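FOR IMMEDIATE RELEASE — November

Tundley opens shared laundry room at Adley residence, bilingual signs on the washers

The new shared laundry room at the Adley residence is open to all tenants from this month, Tundley said today. Front-loading washers, numbered, signed in Chinese and English. Open from 6 in the morning until 11 at night. No booking for now.

The room replaces the old basement laundry, which closed in spring after the drain line backed up for the third time. Tenants have been carrying bags to the laundromat on the corner ever since. Long wait. We know.

Fit-out was handled by Szewczyk, the contractor that also did the bike store and the mail room. New drains, new floor, new outlets, and a proper extractor fan. Work took 14 weeks against a plan of 12, the extra time going mostly to the drain.

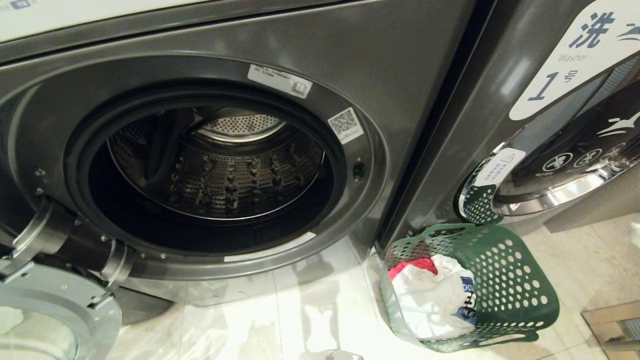

Hjalti Holst
Resident Services Manager, Tundley

The signs came out of the tenant survey last year. A good share of households at Adley read Chinese more easily than English, and the most common complaint about the old room had nothing to do with broken machines — it was people not knowing which washer was which when they phoned in a fault. So now there is a number on the front. Washer 1 is 1号, and it says so in both languages, big enough to read from the door. When you report a problem, give the number. That is all we need to send someone out.

Price is the same at every hour. Pay with the resident card, top up at the front desk or online. Old paper tokens from the basement can be swapped for card credit at the desk until the end of next month, after that they are souvenirs.

Some house rules, the short version. The full set is on the board by the door:

— Check the drum before you load and again before you go. Socks hide.
— Leave the door open a while after your wash so the rubber seal can dry out.
— Powder or liquid, not both. Half of what you think you need is usualy plenty.
— No shoes, no rugs with rubber backing, no pet beds. Bring those to the desk and ask.
— If a load is finished and the owner has not come back after 30 minutes, the next person may move it to a basket. Be nice about it.
— Take your basket home. Baskets left overnight go to the front desk.

The door seals are the one we will keep going on about. The old machines smelled and the tenants told us so, often. Szewczyk's handover notes put most of that down to doors being shut straight after a wash, week after week, with lint and water sitting in the fold of the gasket. A wipe with a dry cloth is enough. Cleaning staff will do a full wipe-down each morning before opening, but they can't be in there after every load. 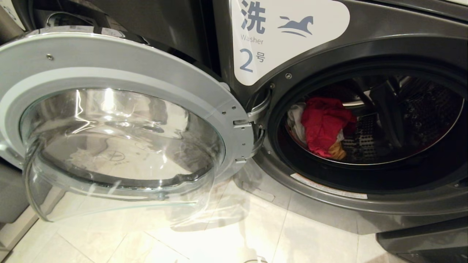

Fault reporting has changed too, and this part matters. Calls used to go to the general line and sit there. Laundry faults now go straight to the maintenance desk, by phone or through the tenant page, and somebody will answer within the working day. Have three things ready: your building, the machine number, and what it did or didn't do. The number is on the white label on the front, under the word Washer, so if yours has a 2 and the running horse beside the big 洗, just say washer two. No need to look for a serial number. If water is coming out, stop the machine and call right away, at any hour.

"People wanted clean machines, clear numbers and a phone that gets picked up," said Hjalti Holst, Resident Services Manager. "We took too long over it. It's open now and I'd like to hear what is wrong with it so we can fix it early."

Adley is home to about 900 tenants. Tundley will look at how busy the room gets through the winter and decide in the new year whether a booking system is worth the trouble. Evenings are expected to be the crunch. Anyone who can wash before noon is asked to give that a try.

A second room is planned for the Beltska building on the other side of the courtyard, with the same signs and the same card. Drain survey there is done, start date still to be comfirmed. Beltska tenants can use the Adley room in the meantime, their cards already work on the door.

Printed instructions in Chinese and English can be picked up at the front desk. Other languages on request, allow a few days for those.

About Tundley
Tundley manages rental housing and shared facilities for working tenants and students, including the Adley and Beltska residences.

Press and tenant enquiries: Hjalti Holst, Resident Services, Tundley, via the front desk at Adley.

— ENDS —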